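Bence Szénási came to Rulent in February, after two years of writing drivers for packing machines at Kollard. His work now is to prepare examples for a learning system called Merno, which should one day teach a gripper to search for a part, close on it and put it in a tray.

"People think I write the behaviour," he told me. "I only collect it. The system must find the behaviour by itself, and it is a slow pupil."

At the time of our talk the collection had 743 episodes. The goal for the first training is 800, and Szénási would like to arrive there without hurry. He has already removed 53 episodes in which the operator, his colleague Macarena Cordero, hesitated too long before closing the fingers.
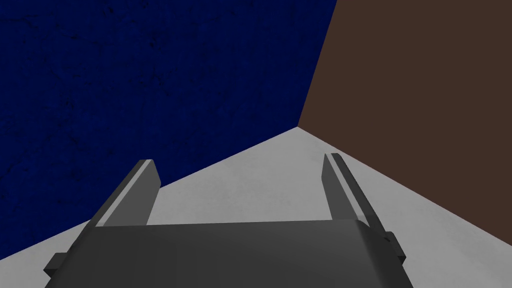
The question I most wanted to ask was about variety. All episodes are made in simulation, and each one begins in a room with other colours and another starting direction. "If the walls are always white, the system learns white walls," Szénási said. In his set a start can be as poor as a navy wall, a brown wall and a grey floor, with the fingers open and no part in view. He keeps such starts on purpose -- the first thing to learn there is to turn and look. Cordero was against them in the beginning. She found them boring to drive, and she still does, but she admits that her turns became smoother.

Not everybody in the group agrees on the amount. Jianguo Bai, who trains the model, would prefer one start of this type in 4. Szénási wants fewer. "With too many, it will look and look and never pick," he said. They have agreed to train both versions and compare them.

I asked what he does when an episode is correct but ugly. He thought for a while.

"I keep it," he said. "Macarena is also sometimes ugly on Monday morning -- I mean the driving. Please write that I mean the driving."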